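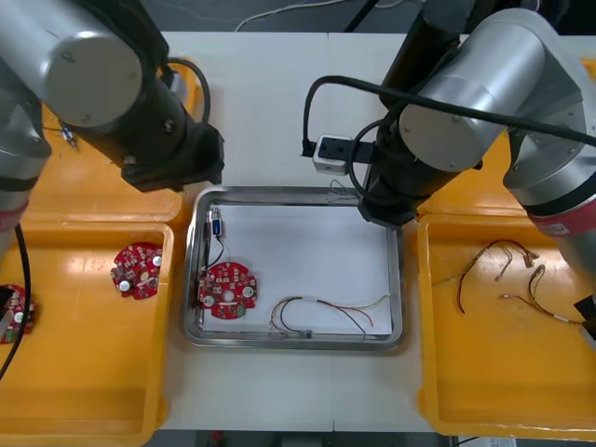

Ticket: Trending searches list stuck on old data
Opened: 20 April 2022
Product: Mitier keyword dashboard
Priority: normal

Reported problem
The "top searches by country" list for Germany has not changed for 12 days. Other countries update every night. The Sauerland regional list is also stuck, with the same 40 terms in the same order.

Tried by customer
Cleared browser cache. Logged in with a second account. Same result in both. CSV export shows the old terms too.

Support, first reply
Export and screen match, so this is not a display problem. Please send the feed name from Settings > Sources.

Customer
It says Feltico DE daily. Status is green.

Support
Green only means the login works. The feed log shows files arriving every night, but the import drops them. Column 4 used to be the search term and is now the language code. Every row fails the check and the old list stays up.

Fix
Mapped the term to column 5 for Feltico DE daily. Reran the import by hand. The Germany list loaded with new terms.

Customer
Germany is good now. Sauerland is still old.

Support
Regional lists are built from a saved copy that is kept for 30 days. Deleted the copy and rebuilt it. Please reload.

Customer
Sauerland is updated. The Flestden list looks right as well.

Status: solved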